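Ranger les outils du jardin

Un jardinier se sert de beaucoup de petits objets : une fourchette à main, un transplantoir, des gants, de la ficelle. S'ils restent éparpillés, on les perd ou on marche dessus. On les range donc ensemble, dans un sac à outils ou dans une caisse. 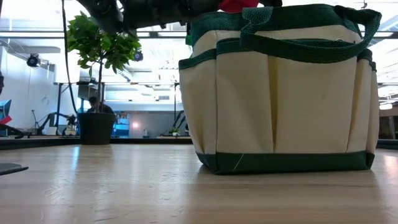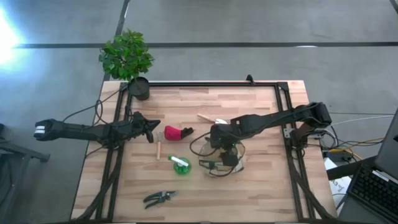
Sur les deux photos, une petite plante en pot est posée sur la table.

Un sac avec des poches

Le sac de la première photo est en toile écrue, avec des bords verts. La toile est un tissu épais et serré. On en fait aussi des tentes et des voiles de bateau, car elle se déchire difficilement.

Les poches sont cousues à l'extérieur. On y glisse les petits outils, qui tomberaient au fond s'ils étaient mélangés aux grands. La poignée est une sangle, c'est-à-dire une bande tissée très solide. Elle doit porter le poids de tout ce qu'il y a dans le sac.

À quoi sert la petite fourchette ?

La fourchette à main, sur la deuxième photo, a un manche en bois clair et de courtes dents en métal. Avec les dents, on casse les mottes et on soulève les mauvaises herbes avec leurs racines. Dans un pot, on gratte seulement la surface – les racines de la plante sont juste en dessous.

Et un bol en verre ?

Il peut servir à préparer un peu de terreau ou à faire tremper des graines. Celles du haricot gonflent en une nuit. Le verre est transparent, on peut donc les regarder sans les toucher. Comme il casse, on ne le met pas au fond du sac, sous les outils.

Dans quel ordre ranger ?

1. Brosse la terre qui colle aux outils.
2. Essuie le métal avec un chiffon sec. L'eau fait rouiller le fer.
3. Mets les objets lourds en premier, au milieu du sac.
4. Glisse les petits outils dans les poches, les dents vers le bas.
5. Pose les gants sur le dessus.

Au jardin partagé de Rerdale, les enfants ont 3 sacs. Chaque outil porte un point de peinture de la couleur de son sac, et le soir, on remet les points bleus avec les points bleus.

Le mot à retenir

Terreau : terre légère et sombre, faite en partie de plantes décomposées, que l'on met dans les pots.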